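May, notebook 7, continued from the last book (full, coffee ring on the back cover, sorry)

Andrology bench. Picking up the motility stability question. How long can a sample sit before the progressive count drops enough to matter? Clinic courier wants a longer window, we have been saying one hour because everyone says one hour.

8:40 am. Incubator at 37 on the display and on the glass thermometer. Warmed slides, tips, counting chamber. Flamo medium out of the fridge, new bottle, old one had gone a bit yellow and I didn't like it. Wrote the open date on the cap this time.

First donor sample in at 9:05. Liquefied by 9:30, viscosity fine, no clumps. Split into four tubes. Two in the incubator, one on the bench, one in the Traleo carrier with the lid shut, as if it was going across town.

Note to self: swirl, don't vortex. Kwame Appiah reminded me and he was right, last month's tails were a mess.

Counts at time zero: fields looked even, left and right grids agreed well. Raw tally over all the grids 3,169, which is way more than needed but I wanted the first one solid. Progressive fraction good. Vitality stain done on a seperate slide, drying on the rack.

One hour: incubator tubes hardly changed. Bench tube slower, lots of twitching in place. Carrier tube in between, closer to incubator than I expected.

Two hours: bench tube clearly down. Raw tally on that one 1,689, fewer grids though so DON'T compare straight across. Only the percentages mean anything here. Should have kept the same grid number all day. Do that tomorrow.
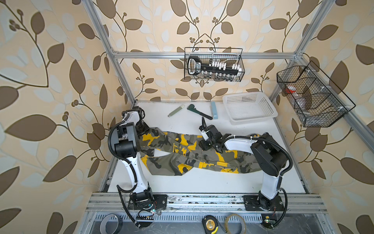 HEAT AND LIFESTYLE SIDE STUDY

Questionnaires back from the Amissah clinic, first envelope. Half are missing the hot bath question because it's on the reverse and people don't turn over. Ask them to reprint single sided.

Going through what we do have. Things to code: hot tub or sauna use, laptop on lap, long driving shifts, fever in the last three months. The fever one is important, spermatogenesis takes over two months so a bad flu in winter can still be sitting in a spring sample. Kwame wants fever as a yes/no plus month. I'd rather have the month and the length in days. To argue over lunch.

Abstinence days are all over the place. Instructions say two to seven, one form says "can't remember". Keep the sample, flag the row.

Somebody wrote a whole paragraph about his zinc tablets. Added a supplements column, free text for now, tidy later.

3:15 pm. Back to the scope. Focus knob slipping again at high power, have to hold it with one finger. Tightened the collar, better. Put in a request anyway.

Four hour read on the incubator tubes: some drop, still usable I think, but pH strip looked a touch high. Caps were loose?? Check if evaporation. Repeat with caps tight and with caps loose, same donor if he'll come back.

Used tubes and slides in the yellow Wastex bin, it's nearly full, pickup needs booking. Sharps separate please, found a coverslip in the wrong one.

Budget: 2,000 left on the consumables line. Chambers are the expensive part. Can we wash and reuse the glass one for practice counts? Ask.

To do
same grid number at every time point
second reader blind on at least half the slides
carrier with a temperature logger inside, lid shut, at least two hours
chase reverse side of the forms
label the fridge shelf, medium keeps ending up behind the lunch bags

Kwame has the stain slides, he'll read them before he goes. Mine are in the box marked A, his go in B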